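# Guided view skips the last panel on double-page spreads (Clillero reader) 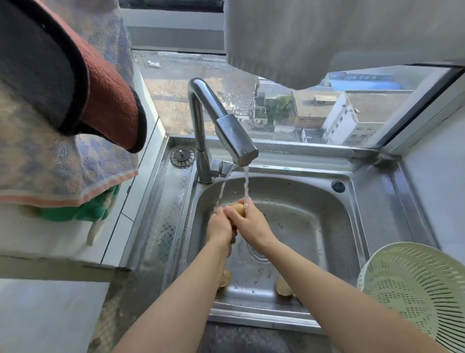
*4 min read*

**Status:** closed, fixed
**Opened:** 4 January 2018
**Product:** Clillero comic reader, tablet app
**Shop:** Cornham Comics, digital shelf

**Original report**

Hello, and thank you for looking at this! I've been reading the Altik books on my tablet since the first arc came out, and I love them to bits, so please take this as coming from a fan and not a grump. I have a problem with the collected edition of volume 2. When I read it in guided view (the mode where the app zooms from panel to panel), the last panel on every double-page spread gets skipped. I tap, it slides along nicely, and then it jumps straight to the next page.

For most books I suppose you could live with that, but the Opoku chapters put the big reveal in the bottom right corner nearly every time. I read the whole siege of the lighthouse without ever seeing who opened the gate, and then spent the following chapter very confused about why everybody was so angry with the harbor master. I went back in full-page view and there she was, plain as day, holding the key.

What I've tried so far:

- Closed the app and opened it again. No change.
- Deleted the book and downloaded it fresh. No change.
- Turned the tablet sideways. The skipped panel flashes up for a moment and then it's gone.
- Read volume 1 the same way. That one is perfect, all the way through.

**Reply from support**

Thank you for such a thorough report, and I'm so sorry the lighthouse got spoiled in such a roundabout way. I read that chapter on paper when it came out and I remember that page very well, so you have my sympathy.

The fact that volume 1 behaves itself is a big help. Guided view works from a little map that comes along with each book and tells the app where the panels sit. When one book goes wrong and its neighbor doesn't, the map is the first thing I look at. Could you do two things for me when you have a moment?

1. Open the book, tap the menu, choose **Book details**, and tell me the map version at the bottom.
2. Go to **Settings > Reading > Spreads** and tell me if "Join facing pages" is on or off.

Please don't reset the whole app just yet – it would clear your bookmarks, and I doubt it would help with this one.

**Reply from customer**

Map version is 5. "Join facing pages" is on. I switched it off to see what would happen and now I get every panel, hooray, but the spreads are chopped down the middle, so the dragon on the opening pages has his head on one screen and his tail on the next. I've put it back on for now because I can't bear it.

I do have a lot of bookmarks, so thank you for the warning!

**Reply from support**

I was able to get the same thing on my own tablet with the same book and the same setting, so you can rest easy that your tablet is fine. The collected edition was trimmed a little narrower than the single issues, and the map was carried over from the singles without being adjusted. With the pages joined, the last panel's box runs past the right edge of the artwork, and the app treats it as belonging to the next page and moves on. With the pages apart it gets pulled back in, and that's why you saw it again.

I've passed the book to the folks who draw the maps. It's a long one and the spreads have to be checked by hand, so it may take a few days. In the meantime, if you press and hold on the second-to-last panel, the app will pull back to the full spread and you can read the corner from there. It's a bit clumsy, I know.

**Update from support**

The corrected map is up. You don't need to download the book again. Open your library, pull down to refresh, and the details page should now say map version 6. Bookmarks stay where they are. I read the lighthouse chapter right through with pages joined and the gate panel came up where it should.

**Reply from customer**

It says 6 and it works beautifully! I started over from the beginning and I'm glad I did, as there was also a small joke with a goat at the end of chapter one that I had missed completely. Will volume 3 have the same trouble when it comes out in February? I've got it on preorder.

**Reply from support**

The volume 3 map is being drawn from the collected pages, so it should be all right from the first day. If it isn't, reply to this ticket and it will open itself up again. Enjoy the goat!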